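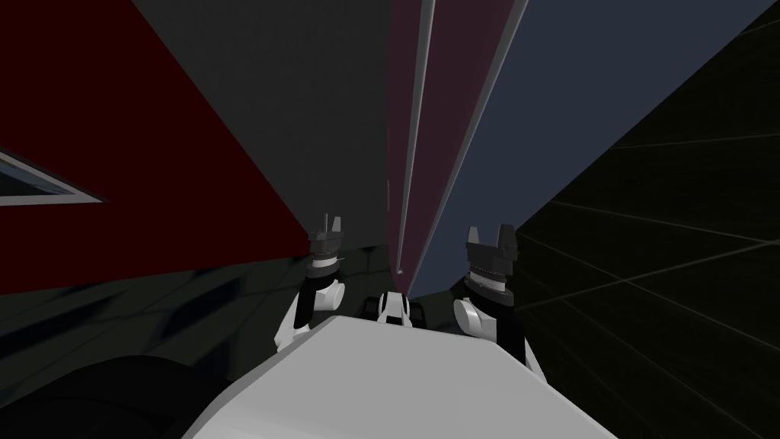
About us

Skollton is a shared workshop for people who want to build robots and would like some company while they do it. We have benches, a decent stock of motors and fasteners, a row of computers for simulation work, and a kettle that is never off for long. Most of us have day jobs that are nothing to do with robots at all, and we love it here!

How we started

Mavis Szabo and her brother Marcus were building an arm in their mum's garage, a very wobbly thing with a shoulder made from a bicycle hub. It took up the whole floor, the car lived on the street, and in the end they were asked (kindly) to find somewhere else. Lucimara Lopes had the lease on a former print shop with far more space than she needed for her furniture repairs, so the arm moved in with her. Two friends came to look at it, brought their own half-finished projects the week after, and we have been filling up the shelves ever since.

What we're building

Our big shared project is Eveo, a two-armed robot for the workshop. The plan is for it to hold things while you work on them – one gripper to steady a part, the other to pass you the next one. If you have ever tried to solder a connector with a torch in your teeth you will understand why we're so keen.

Eveo lives in simulation first. We try out reach, joint limits and gripper shapes on screen, in made-up rooms with plain coloured walls so that we can tell at a glance which way everything is facing. Both arms get raised, lowered, crossed over and generally driven into each other, and all it costs us is a restart. Demetrius Haddad looks after the models and is wonderfully patient with those of us who put our joint angles in as degrees when the software wants radians. (Marcus. It's mostly Marcus.)

On the bench, we have a shoulder and an elbow that move nicely and a wrist that needs another go. The bearing seat was printed a touch too tight and the whole thing creaks when it turns. Latrice Ridgeway is redrawing it now, with a split clamp this time, and we can't wait to get it bolted on.

Smaller builds

There is always something else on the go. Orex is a line follower that the Saturday-job-age members made from old printer parts, and Schumacher is its rival, faster on the straights and hopeless at corners. We also have a plant waterer, a chess board that moves its own pieces, and a curtain opener that Lucimara has now rebuilt 5 times and still isn't happy with.

Coming along

You don't need to know anything before you turn up. Plenty of our members had never held a soldering iron, and one of our best programmers joined to get a toaster fixed. Under-16s are very welcome with an adult. Bring your own project if you have one, or ask for a job on Eveo – there are always cables to crimp, and the simulation machines are free for anyone to use once Demetrius has shown you how to save your work.

We're at Unit 8, through the green gate and up the ramp. Ring the bell marked Skollton and give us a minute if the drill is going.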